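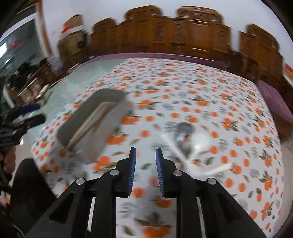
Page last changed: January, 9:14 pm

Tablecloths & Table Linens > Printed cloths > Orange print on white, keep it or swap it?

catmansilla
OK so I need opinions from people who care about tablecloths as much as I do. It's the white one with the orange fruits and green leaves, and the little grey sprigs scattered in between. It covers the big rectangular table in our dining room, and that table gets used for everything. Packing, sorting, homework, bills, and every now and then a meal!

I love it. My sister Pilar says it looks like a juice carton. She wants me to put the plain linen one back before our family comes over, and I said I'd ask here first, so go ahead. Are big fruit prints too much for a table that size? And if I keep it, what do I do about the overhang? It's about 7 inches on the long sides and I feel like it should be more.

henrik_o
Keep it. Big table, big print. The small prints go fuzzy when you stand back and then you've got what looks like a rash all over your dining room.

Seven inches is fine for every day. My mother would have said more for company, but she also ironed dish towels.

PuiShanS
I'm going to be the grump here. I had a fruit print for years (lemons, on cream) and I got so tired of it. Anything you set down on it disappears. I'd put my glasses down and spend ten minutes patting the table like I was looking for a light switch. If you use the table for sorting stuff, a plain cloth is so much easier on the eyes.

I see you've got that long grey-green case on it, and something like that will always show up fine, sure. Try finding a loose button or an earring back in there.

catmansilla
Ha, the earring back thing happened to me in the fall. Found it with my foot.

But on the plain linen every single drip shows, and we are a drippy household. Orange print hides a lot of tomato sauce.

Hicham B.
What's it made of? That matters way more than the pattern. If it's the wipe-clean kind I'd say keep it till it cracks. If it's cotton, then it depends on how much you like laundry. We have a cotton one from Moreck and it came out of its first hot wash 4 inches shorter. I called and they were nice about it and told me the label said cold. It did say cold.

catmansilla
Cotton, I think? There's no label left, I cut it off because it scratched my knee. It's been washed a million times and it hasn't shrunk since I've had it, so whatever it was going to do, it did already.

manlokh
Long time reader, I mostly hang out in the napkin section. I like the print a lot. White background keeps it light, and the grey sprigs calm it down between the oranges. Without those I think PuiShan would have a point.

My question is what's under it. We have a Zironwood table and I put a felt pad down first, then the cloth. It stops the sliding and it's quieter when you drop things on it. Worth every penny if you're packing on it and shoving cases back and forth.

PuiShanS
"Would have a point"! I have a point, thank you.

I'll agree on the pad though. Get the kind you can trim yourself. I bought one cut to size and it stuck out at one corner for as long as I owned it.

henrik_o
Strong disagree on felt under cotton. Mine bunched up in the middle and every glass leaned. I went to the thin rubbery mesh stuff, Flelent makes one, and haven't touched it since. It does leave a pattern on a waxed top if you never lift it, so lift it once in a while.

manlokh
Was your felt the thin kind? The thin kind bunches. Mine's thick enough that you could nap on it.

henrik_o
It was medium, and I'm not buying a third one to find out.

catmansilla
Nothing under it right now, just bare table. I used to fold an old blanket under there and it made the whole thing look like a bed. I might try the mesh.

Back to the print, please! So far I've got Henrik and Man-lok for keeping it, Pui-shan against, and Hicham talking about laundry.

Hicham B.
Laundry is the entire hobby. But fine, put me down for keep. For the family thing, do a plain runner down the middle, in green to go with the leaves. You'd still have the fruit showing on both sides and your sister gets something solid to look at. White plates. I would skip orange napkins, it gets to be a lot.

PuiShanS
A runner I could live with. Go for a dark green, the pale ones look washed out next to that much orange. Kan had some nice wide ones last time I was in, a bit pricey.

manlokh
See, I'd do orange napkins. Go all in. Cloth ones, folded flat, no rings.

Hicham B.
No no no. It'll look like a fruit stand.

manlokh
What's wrong with a fruit stand

catmansilla
OK I showed Pilar the runner idea and she said "better," and from her that's a parade. So the cloth stays and I'm getting the mesh and a dark green runner. Still undecided on napkins. Does anybody know if runners are supposed to hang over the ends the same amount as the cloth, or shorter? Mine would be going the long way.

henrik_o
Same or a bit longer. Shorter looks like you ran out.

PuiShanS
I've always done a bit shorter and had no complaints. Measure before you buy, whatever you do, and measure with the cloth on.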